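Prodska Desk Boxes: data card

Version 3, March 14, 2025
Maintained by the Mondeldale home storage group

Summary

Prodska Desk Boxes is a set of written records on household items kept in reused cardboard boxes at or near a desk. It contains 411 box records and 2,000 item records. A box record covers the container: what it was first made to hold, its stated size if a label gives one, the type of lid, where it stands and how full it is. An item record covers one thing kept inside. Photographs accompany part of the set and are indexed separately.

The set was put together to answer a narrow question: what people keep in a shoe box once the shoes are out of it, and how the box is used day to day. Other carton types were admitted later, and shoe boxes remain the largest group.

Contents of the release

boxes.csv: one row per box
items.csv: one row per item, linked to a box by box_ref
rooms.csv: one row per room, with furniture type and light conditions
photos.csv: one row per photograph, linked to a box by box_ref
terms.txt: the word list used for item names
changes.txt: differences between versions

All tables are UTF-8, comma separated, with a header row. Empty cells mean the value was not recorded. A zero is a real zero.

Fields in boxes.csv

box_ref: text, unique. Begins with the site code, then a hyphen, then the serial.

first_use: one of shoes, boots, stationery, food, parcel, appliance, other, unknown. Taken from the label or printing on the box. A box with no printing is entered as unknown even where the recorder was told what it had held.

maker_text: the maker's name as printed on the box. Capitals are kept. Empty if there is no name.

label_text: the product name as printed on the end label, copied without correction. Illegible characters are replaced by a question mark. A line that cannot be read at all is left out.

label_size: the size as printed. Shoe labels often give several systems side by side. Enter the largest printed figure here and leave the others to label_notes. Half sizes are written with a decimal point, whatever form the label uses. Where the system is not stated beside the figure, do not guess it.

colour: free text, one or two everyday words. The earlier colour codes were dropped because recorders disagreed on pinks, oranges and reds. Do not convert old codes back into words by script.

lid_type: one of hinged, separate, flaps, sleeve, none. Describes how the box was made, not whether the lid is to hand.

lid_state: one of on, leaning, under, beside, elsewhere, missing. "Leaning" applies when one end of the lid is raised against the box or another object. "Under" applies when the box stands inside its own upturned lid.

notch: yes, no or unclear. Yes if the box wall has a cut-out for the fingers, of any shape. A hole fully enclosed by card is a handle and goes in label_notes.

surface: what the box stands on. One of desk, shelf, floor, bed, chair, cupboard, other.

fill: one of empty, low, half, high, over. Judged from above with the lid off. Where the box has only been seen from the side, fill stays empty.

Fields in items.csv

item_ref: text, unique.
box_ref: the box the item was in when recorded.
term: item name from terms.txt.
term_free: the keeper's own name for it, if different.
belongs: desk, elsewhere or undecided. The keeper's answer, taken before tidying.
last_used: week, month, year, longer or unknown. Also the keeper's answer.
kept: yes, moved, discarded or unknown. Filled in at the second visit.

Recording procedure

Each box was recorded at two visits. At the first, the box was entered as found, with the lid left in place or where it lay. The lid was then taken off, fill was judged, and the contents were laid out on a plain cloth and entered one at a time. Items were returned in any order. Keepers were asked not to tidy the box beforehand.

At the second visit, 11 days later, the same box was checked against its item list. Items no longer present were entered as moved or discarded on the keeper's word. New items received new references and are not linked to the old ones.

Cables, chargers and adaptors are separate items even when plugged together. Pens bundled with a band are entered singly. Loose paper is entered as one item per stack, with the term "paper, stack". Coins are entered as one item per box whatever the amount.

An item that can be seen over the rim or through a notch but has not been taken out does not get a row. Several early rows were made this way and most were wrong: the term was chosen from a patch of colour or a rounded top. They were removed in version 2.

Reading labels

End labels are the best source for first_use, maker_text and label_text. They are also where most errors arise. The product name is usually in capitals and reads cleanly. Size entries beneath it are smaller and should be left out if the figures are blurred, even where the letters for the system can be made out.

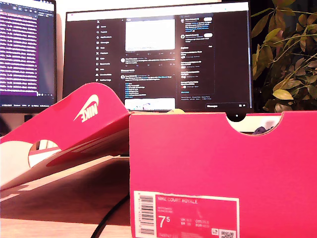
Barcodes and QR codes are not transcribed. Product numbers are entered in label_notes only if every character is certain. A partly read number has caused duplicate matches in the past, and the Plarex import script now rejects any row containing a question mark in a product number.

If the label is on the end facing the wall, the box may be turned, but surface and lid_state must be entered first.

Known problems

Boxes on floors are under-represented. Recorders worked from the desk outwards and often stopped at the nearest shelf.

The Bodin site used a shortened form for its first batch. In those rows notch is empty throughout, and "beside" was used for lids that would now be entered as leaning. The rows carry batch = B1 and should be left out of any work on lids.

The terms "tape" and "roll" overlap. Version 3 merges sticky tape under "tape", but ribbon, string and kitchen foil are still split between the two.

The value "undecided" in belongs was added in version 2. Earlier answers were forced into desk or elsewhere and have not been revised.

Suitable uses

Counting and comparing types of stored item. Studying how lids are used. Testing word lists for household goods. Planning the inside dimensions of small storage boxes, with care, as box measurements are outside and were taken with a soft tape.

The set should not be used to estimate how common any make of shoe is. Keepers were found through storage workshops and do not stand for households in general. It also says nothing on the value of the contents.

Changes in version 3

colour changed from code to free text
"under" added to lid_state
site code added to the start of box_ref
sticky tape terms merged
fill emptied for boxes seen only from the side

Corrections

Send corrections with the box_ref, the field name, the present value and the proposed value, one per line. Corrections to label_text need a clear photograph of the label. Changes to belongs and last_used are not accepted after the second visit.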